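I got hold of the director of Follovine by phone in October, at what was six in the morning for her, and she was already on her second coffee and talking a mile a minute. If you haven't heard of Follovine yet, it's a ghost story shot in a shuttered glove factory in a town called Divov, and it's the movie I've been bugging all of you about since the festival!

My first question was about the money (sorry, I always want to know about the money). "We shot for 176 days, but spread over 3 years," she told me. "You work till the account is empty, then everybody goes home and does weddings and commercials, and then you call them back and pray they haven't cut their hair."

One of them had. Her lead showed up for the last block with a buzz cut, so there's now a scene where she shaves her head, and it's the best thing in the movie.

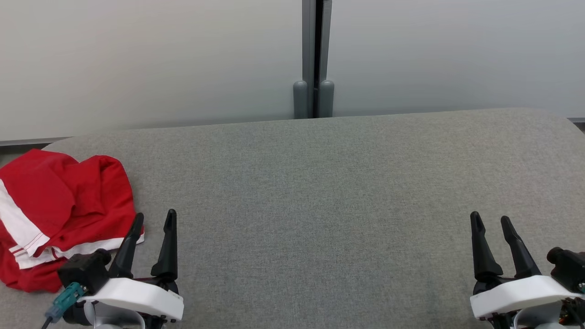 Red garment on the gray cushioned surface.

We got onto the sound next, because I saw it in a room with lousy speakers and still jumped out of my seat. She laughed at that. "There's almost no music. Bakhtiari sent us a score, a beautiful one, and we used four minutes of it. I still feel guilty." Bakhtiari is the two-piece synth outfit from her last short, and the whole score is coming out on vinyl, so I guess there are no hard feelings.

Then there's the ending. I won't spoil it, but people at my screening were arguing about it all the way to the parking lot. I asked if she'd ever shot another one. "Two others. The distributor wanted the happy one. I told them I lost it."

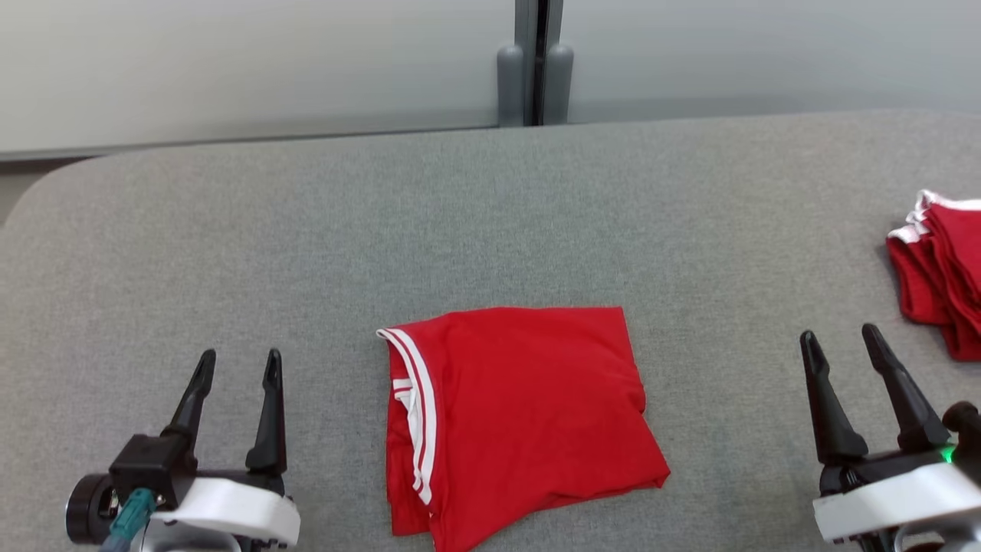
A reader who caught the same screening wrote in to say the ending only works if you spotted the phone call in the first ten minutes, and that the director ought to leave it exactly as it is. I passed that along and she sounded thrilled.

Flitach is putting it out on 174 screens, a big jump from the single theater they'd planned on. She's already writing the next one, set on a ferry, and that's all I could get out of her before her kid woke up.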